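Search this site Go

The Last Bus to Trultcombe

My aunt kept the bakery at Trultcombe for most of her life, and when her knees gave out she wrote to me, on the back of a flour invoice, to ask if I would come for a month. I was living in Plarninmont then, in a room over a bicycle shop, and doing nothing that couldn't be put down. So I packed the brown case and went, and it was April, and it rained on every one of the 60 miles.

The bus was nearly empty. There was a man with a seed catalogue, and an old woman with a cake tin on her lap which she held with both hands at the corners, as if the road might try to have it off her. She asked where I was going and I told her, and she said, "Ah, the bakery," and then nothing more until the reservoir, when she said, "She'll want you up at 3, you know." I said I supposed she would.

She did. My aunt believed in early bread the way other people believe in the sea air. I would come down in my socks and find her already sitting by the oven on a kitchen chair, wrapped in two cardigans, ready to tell me what to do. I had thought I knew how to knead. I had been kneading, she told me, like somebody trying to wake a drunk. 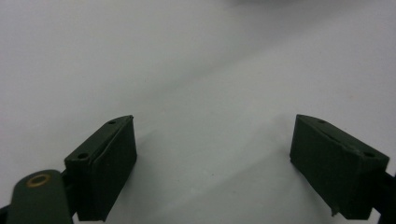 By the second week I had stopped burning the undersides, and the customers had stopped being polite about it. They were good people on the whole, though particular. The schoolmaster liked his loaf pale. The sisters from Brollness Farm liked theirs very nearly black, and came down the hill together to collect it, and quarrelled gently all the way back up over who should carry the bag. I grew fond of hearing them go.

In the evenings my aunt brought out the order books. She had all of them, right back to the year she took the place on, and she liked to have them read to her while she soaked her feet. One Christmas there had been 1,090 mince pies, and she could remember who had sent theirs back. I read, and she corrected me, and sometimes she fell asleep in the middle of a wedding and I went on to the end of it anyway, quietly, because I wanted to know whether they had settled on the fruit or the sponge.

The month came to an end without either of us mentioning it. I had a letter from Plarninmont asking whether I still wanted the room, and I put it behind the clock, meaning to answer it once the Easter buns were done. Then it was the summer fair, and after that the oven door needed seeing to, and a man had to come over from Brollness with the part.

I found the letter again when the clock stopped. My aunt was in her chair, and she watched me read it through and fold it up.

"Is it anything?" she said.

"Only about a room," I told her.

She thought about this for a while – she never hurried a thought – and then she asked me whether I had remembered to put the rye to soak. I hadn't, so I went and did it.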